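The Coat With 861 Stitches

The night before the Ternen show, Soon-im Ko ate a whole sleeve of crackers standing up and decided that the green coat was the best thing she had ever made.

She had thought this about other coats. She had thought it about the gray one with the funnel neck, and the short red one that made everybody look like a very stylish mail carrier. But this coat! It had a hem that dipped at the back and swung when you walked, and a collar she had cut four times before it lay down and behaved. She put it on over her pajamas and went up and down the hallway just to hear the lining.

"You're going to wear it out," her sister called from the kitchen.

"It's wool. It'll outlive us."

The wool had come from Gravska, a mill so small that the woman who answered the phone was also the woman who ran the dye room, and you could hear her walking from one to the other. Soon-im had asked for a green like the inside of a pea pod. Three samples came in the mail, none of them that, all of them lovely, and the fourth came in an envelope with a single word on it: "This?" She had yelled so loud the neighbor knocked. 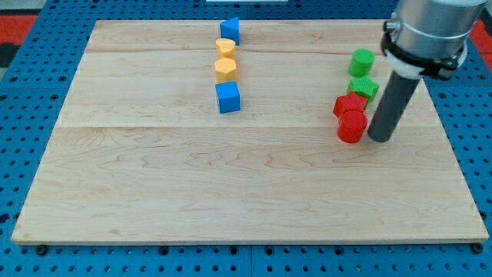 By seven in the morning she was on the train with the coat across her knees in its long bag, and six other pieces hanging from the luggage rack, swaying together on the curves. A little boy across the aisle stared at them the whole way.

"Are there people in there?" he asked.

"Not yet," said Soon-im.

Ternen used to be a tram depot, and the tracks still ran down the middle of the floor, so the models had to learn where to put their heels. There were 300 chairs, and someone was still unfolding them when she came in. The big name on the program was Ní Bhriain, who had a whole room to herself and a man whose only job seemed to be steaming one cape. Soon-im had a rail, a mirror and half a table. She loved it. She loved the smell of hot irons and hairspray and the way everyone was talking with pins in their mouths.

The model for the green coat was tall and sleepy and wore a Cevby sweatshirt with a hole in the elbow. She slid her arms into the sleeves and woke up.

"Oh," she said. She turned around once. "Oh, it goes!"

"It goes," said Soon-im, and she could have kissed her.

"How long did it take?"

"The hem is 861 stitches. I did it by hand, and then I did it by hand again." She crouched to pick off a thread. "I was listening to a radio play about a lighthouse and I got carried away."

Then the lights dropped and the music came up through the old floor, and there was no more time for anything. Out went the gray dress, the striped trousers, the little jacket with the crooked pocket that was supposed to be crooked. Soon-im stood behind the curtain with a needle stuck in her sleeve -- threaded, just in case -- and watched through the gap.

The green coat went out last. It crossed the first rail and then the second, and on the turn the hem lifted and swung out wide, exactly as it had in her hallway, and a woman in the second row grabbed the arm of the stranger next to her.

When the model came back through the curtain she didn't take it off. She stood there with her hands deep in the pockets.

"There's a cracker in here," she said.

"Keep it," said Soon-im, already reaching for her sketchbook.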